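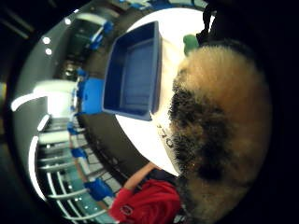 A blue tray on the white work table, with long-haired fur close to the lens.

Search this site Enter keyword Go

About Brilar

Brilar is a small software company. We write the programs that stand between a camera and a moving arm: perception, grasp planning, and the tools with which our customers record, check and replay their data. We do not build arms and we do not sell them. If you already have hardware and it does not do what you want, you are the kind of customer we know best.

The company was started in January, in a rented office with one long table, by four people who had worked together before on warehouse sorting. Today we are 18. Most of us write code, and two of us look after the recordings, and this second job is harder than it sounds.

What we make

Our first product is Ondum, a perception package for wide-angle cameras mounted near the fingers. Such a lens sees a lot, but it bends everything, and a straight table edge comes out as a curve. Many programs first flatten the image and lose the outer part of it. Ondum works on the curved image directly and keeps the rim, where there is often useful information about the room and the position of the hand.

Soft materials are the part of the work which we like most. Fur, knitted cloth and mesh have no fixed outline. Fibres hang over the border of the thing behind them, and a depth estimate can jump from one to the other within a few pixels. For this we keep a test set of 200 recordings with soft objects, and every new version of Ondum must pass on all of them before we send it out.

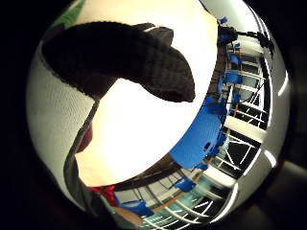
Bright surfaces give us a different trouble. When a white area fills the middle of the view, the exposure follows it and the dark things at the side lose their detail. Ondum marks these regions as uncertain and passes this mark on to the planner, so that the planner can choose a slower approach or ask for a second view.

The planner is called Virodar. It takes what Ondum reports and proposes a path for the gripper, together with 17 values that explain the choice: clearance, expected contact, confidence and so on. Our customers asked for these values again and again, so we now show them on the first screen and not in a log file.

How we work

We release when the tests are passed, and we have no fixed calendar for it. Known faults are published in the same list as the new features. At present the list has 111 open entries, and some of them are old. We prefer that you read them before you buy.

For longer projects we cooperate with Hosseinzadeh, an engineering office which does the mounting and the cabling. They have a separate contract with you and a separate invoice.

Training is given in English, at your place or by video call. Please write to us a few weeks earlier, and tell us which camera and which controller you use.

Page last changed: March 16, 2024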